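The mallet problem

The lab at Moodley has one window, and it looks onto a loading dock. The group's lead researcher has worked there for six years and describes the view as "motivating." She studies how robots pick things up, a subject her relatives believe was settled some time ago.

"They've seen the car factory footage," she says. "An arm picks up a door. The door is always in the same place and it is always a door."

Her own work goes by the name Borwood, after a street she used to live on. It asks a narrow question: when a robot learns to grasp in simulation, how much does it matter where along the handle it takes hold? The group ran 2,000 simulated grasps on top-heavy tools, then checked which of them survived a lift, a quarter turn and a short shake. The first report went out in June.

Of those grasps, 389 passed the lift and failed the turn. She is fondest of that group. "The lift is the part everyone puts in the talk," she says. "You lift it, people clap, you go to the next slide. We kept the clock running."

The failures had a pattern. With a heavy head on a thin shaft, the learned policy liked to grip low, where there was plenty of room for the fingers. It had been rewarded for not bumping into things, and it had become very good at that. Then the wrist turned and the head went its own way.

The fix was dull, by her account. They added a small penalty for holding far from the center of mass and trained again. On the same tools, failures at the turn fell to 118. 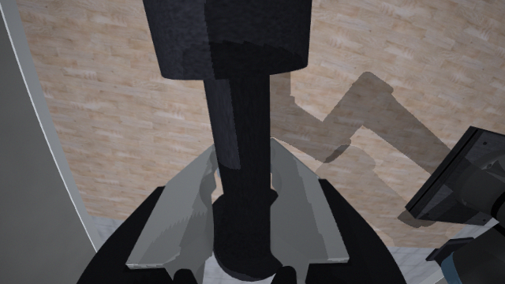 A mallet-like object held upright between the gripper fingers in the simulator.

She is careful about what the result means. Simulated friction is polite, she says, and real handles have been in people's hands. A partner group at Jaltia has tried 79 of the grasps on a physical arm and is still arguing over how to score them.

"Their email had the word 'interesting' in it four times," she says. "I've been in this field long enough to worry."

Next come tools with bent handles – she has asked for a ladle – and a longer shake. The grant runs out before the ladle does. She has applied for another, under a different street name.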